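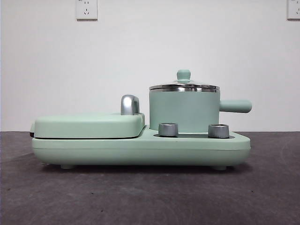 Projects > Mixed Media > Shop Notebook

Notes Gallery Supplies Contact

November, bench notes, assemblage no. 53

Picked up the lot from the Vollberg estate sale this morning. The tag said "Victorian mourning items, all original." I doubt it. The jet brooch is warm to the touch and weighs nothing, so either it's vulcanite or it's later plastic. Two of the cabinet cards have the Altent studio stamp on the back, but the type looks wrong to me next to the one we already have. Keeping them anyway, they're going under wax.

Paid 90 for the box. Would not have paid 500, which is what Jalali Antiques had on a similar one with a nicer lid.

Wax test on scrap card: medium clouded over the face on the second coat. The supplier's sheet says it dries clear. Not on this paper it doesn't. Third coat thinner, a bit better, still milky at the corners. 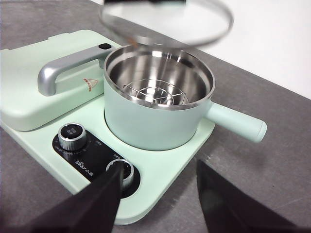
Mint-green breakfast appliance, lid closed, metal handle across the top.

Someone on the Voltumura swap list swears by tea staining for matching new lace to old. Tried it with black tea, 5 minutes. Came out orange. Every tutorial photo shows a nice soft brown and I'd like to know what they did to the photo. Will try again with weaker tea and a rinse, but I'm leaning toward leaving the new lace white and letting it look new.

Watch case: hinge is gone. Glued the back half flat to the panel. Do not use the clear contact glue on brass again, it lifted overnight on no. 52 and left a skin.

The docent handout that came with the house tour claims hair wreaths were always made from the hair of the dead. Pretty sure plenty were made from living family. Don't copy that line onto the back label until we find a better source than a handout.

To do
- scrape the wax off card two, or give up on card two
- hot needle on the back of the brooch, somewhere it won't show
- find a frame deep enough for the watch case
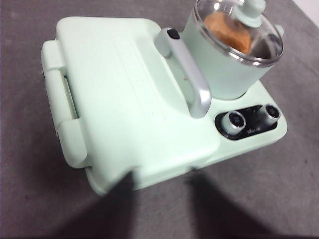

Later, 4 p.m.

Needle went in with a sulfur smell, so vulcanite looks likely. Fine, that's old enough, but it isn't jet and the label will say so. Card two is ruined. Cut out the chair and the curtain and kept those.

Shares 5 | Comments 0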